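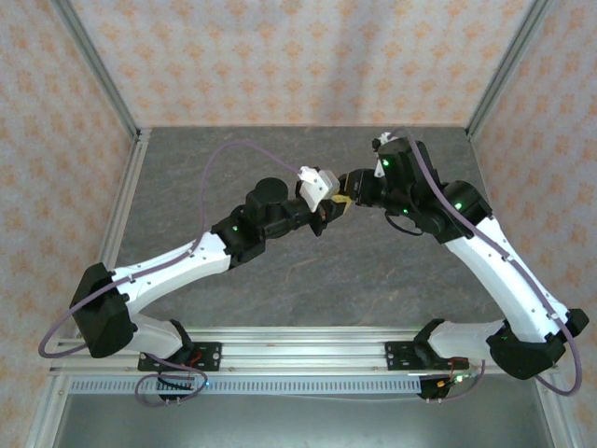 Small print on pale pink, with orange and lavender.

November 18, 2024

Okay, several of you asked me to write up the wallpaper thing in one place so you don't have to dig through my replies. Get a drink, this is going to run long. I'm a person who papered one bedroom, one hallway and the inside of one closet, so please weigh my advice accordingly.

Background for the new folks: our house in Skulidstead is old and not one wall in it is straight. The previous owners painted everything the same shade of oatmeal. I lived with it for years and told myself it was calming. In August I had a week off, it rained, and I started peeling at a loose spot behind the bedroom door.

Under the oatmeal was more oatmeal. Under that was a layer of green, and under that (I yelled so loud the dog left the room) a strip of old paper with tiny sprigs on it, brown around the edges and still hanging on. I've got the piece in an envelope in my desk now. That was it for me, I was going to have wallpaper.

First thing I learned is that small patterns and big patterns are two completely different hobbies. A big pattern wants a big wall and a straight line and somebody confident on the ladder. A small scattered one forgives you. If your seam is a hair off, your eye slides right over it and keeps going.

I wanted something light and a bit silly. Pale background, little motifs, a couple of colors that don't match the bedspread on purpose. My grandmother had a paper like that in her sewing room and I used to lie on the floor and find faces in it.

Samples! Please order samples! Tape them up and leave them for a week. Look at them in the morning, look at them with the lamp on, look at them when you're in a bad mood. The one I loved on the screen turned the color of canned salmon after sunset and I would have been stuck with it.

And tape the sample in the corner as well as the middle of the wall. Pinks especially. Two pink walls facing each other throw color back and forth, and a corner can look a good deal rosier than the flat part. Nice in a bedroom, kind of a lot in a closet.

I ended up getting mine from Ponov, a little shop two towns over with rolls stacked up to the ceiling and a cat asleep on the returns. I walked in wanting four rolls. I was asked very gently if I had allowed for the repeat. I had not allowed for the repeat. I did not know what the repeat was.

So, the repeat. It's the distance on the paper before the pattern starts over. Every time you hang a new strip you have to slide it up or down till the pattern lines up with its neighbor, and whatever sticks out past the ceiling gets cut off and is gone. Big repeat, big scraps. Small repeat, tiny scraps. Another point for the little prints.

My rolls were 33 feet each, which sounds like enough to wrap the garage. With eight-foot walls and a bit extra top and bottom you get three good strips out of one and then a sad leftover piece. The leftover is perfect over a door, so don't toss it till the very end.

Also check the batch number on every single roll before you leave the store. Same name and same pattern doesn't mean same ink. I found one odd roll in my stack, held it up against the others by the window, and it was just a little bit grayer. They swapped it with no fuss and the cat never moved.

Money, since I know you're wondering. The whole bedroom came to $410 with paper, paste, brushes and a plumb line. I already had the ladder. I could have done it for less if I hadn't bought the fancy smoothing brush, but I love the fancy smoothing brush and I'd buy it again.

Prep is the dull part and I'm sorry to report it's most of the job. Wash the walls. Let them dry all the way. Fill the holes, sand the filler, wipe off the dust, and then run your flat hand over everything with your eyes shut. Your hand will find bumps your eyes missed.

Then prime. I skipped it in the hallway because I was tired and full of myself after the bedroom, and the paint underneath drank the paste right up. Two strips started curling at the bottom before supper. I peeled them off, primed like a good girl, and did it over the next day.

Paste: there are strong feelings out there and I've got a small one. I used Laur, the kind you mix yourself in a bucket. Sprinkle it in slowly while you stir. If you dump it all in at once you'll get dumplings, and you will be picking dumplings out from behind your nice new paper with tears in your eyes.

Let the pasted strip rest before it goes up. Fold the ends in to the middle, sticky side to sticky side, like you're putting a letter away, and walk off for as long as the label says. The paper swells a little as it soaks. If you hang it too soon it does its swelling on the wall and you get bubbles.

Do not start in a corner. I know it feels natural, a corner looks like such an honest straight line. It isn't one. Drop a plumb line a bit less than one roll's width out from the corner and hang your first strip to that. Trust the string over the house.

For inside corners, don't try to bend a whole wide strip around. Cut it so only a little bit turns onto the next wall, then hang the rest as a fresh piece, checked with the plumb line again, overlapping that little bit. With a busy small print you'd need your nose on the wall to see the overlap.

If your walls meet at a funny angle (hello to my fellow attic people) it's the same idea, just go slower and leave yourself extra at the top. I did the sloped part of the closet last and I'm glad. By then my hands knew what they were doing even when I didn't.

Change your knife blade way more often than you think you need to. Wet paper and a dull blade make a noise like a small animal and leave a fuzzy torn edge. I snapped off a new point after every cut along the ceiling and it was worth every penny.

Bubbles! Don't panic and don't poke. I went to bed convinced I'd ruined the long wall, it was lumpy as a quilt. In the morning it had pulled flat by itself, except for one spot by the light switch that I slit with a razor and dabbed a bit of paste behind. I can't find that spot anymore.

Speaking of light switches, turn the power off at the panel before you take the cover plates off. Wet paste, metal knife, live box. You don't want that. Work in daylight and plug the radio in down the hall.

Where to start and stop the room is worth thinking about. Somewhere the last strip meets the first one and the pattern won't match there, it just won't. I put mine above the door, where the mismatch is about as tall as a shoebox. My sister-in-law has been in that room plenty and hasn't spotted it, and she spots everything.

For anybody renting, I've heard from a few of you who covered big sheets of foam board and leaned them behind a bed or a desk. I think it's a lovely idea. You get the pattern, you can take it with you when you move, and you don't have to beg your landlord for anything. Go heavier on the tape at the back than seems reasonable.

Leftovers so far: lined two dresser drawers, covered a recipe box, wrapped a birthday present, and backed the shelves in the hall cupboard so there's a bit of pink behind the towels. I still have most of a roll put away in case of a leak or a grandchild with a crayon.

What I'd do differently: buy one more roll at the start, prime the hallway, and eat lunch. I got so wound up about keeping a wet edge going that I forgot meals, and every crooked cut in that bedroom was made by a hungry woman.

What I wouldn't change is the pattern. I worried it was too sweet. I worried people would think I'd lost my marbles. Now I wake up and the light comes across it and I lie there a good ten minutes finding faces, same as I did on that sewing room floor.

Next is the downstairs bathroom, which everyone keeps telling me is a bad place for paper. I've got the fan running and a sample taped up by the mirror to see how it takes the steam. If you've done one and it lasted, please tell me what you used, and whether you went all the way down behind the toilet tank.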